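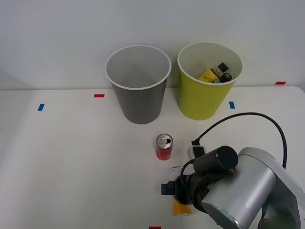

Clastura Desktop Sorting Bins
Item group 331 — Office and Break Room Supplies

The Clastura range is supplied by Flutari to schools, clinics and public offices that separate their waste at the point of use. Each bin is round and narrows toward the base, so that empty units nest for storage and delivery. Colors may be combined freely within one order, and each department may choose its own color code.

Capacity and care
The standard bin stands 26 cm high and measures 23 cm across the rim. It may be washed by hand with mild soap. Abrasive powders and solvents should be avoided, as they dull the outer surface. Liners are sold separately in rolls of 100 under the Plarex name. Bins are not intended for hot ash, sharps or medical waste. 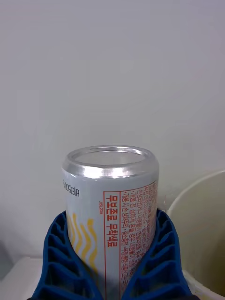 Shakya Distribution Office, 2025-10-11

Customers are advised that drink cans should be emptied before they are placed in any desktop bin. Small amounts of liquid collect in the base and shorten the life of the liner. Cans need not be crushed — many collection services prefer to receive them whole — and local rules should be checked before signs are posted.

Orders placed by institutions are handled on account. A purchase order number is required for each delivery address, and partial shipments are made only on written request. Unused bins may be returned in their original carton. Opened rolls of liners cannot be accepted.
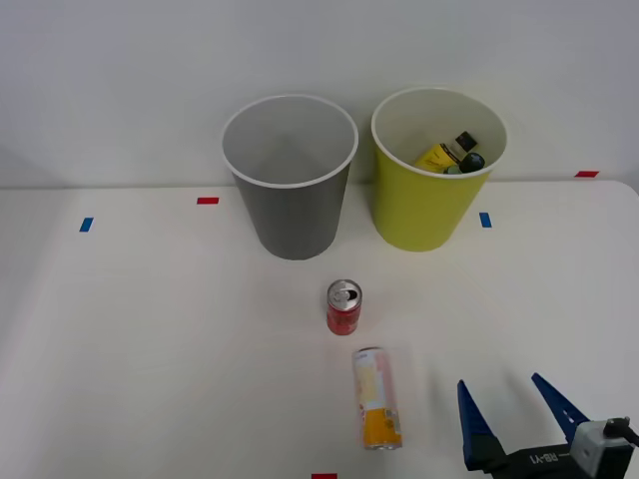 Gray and yellow-green bins, white rim. Contents not included.

Replacement labels, wall charts and floor-standing models are listed under separate item groups. Questions about bulk pricing or color availability should be directed to Harsh Thakur, Institutional Accounts, Flutari. Please quote the item group number in all correspondence.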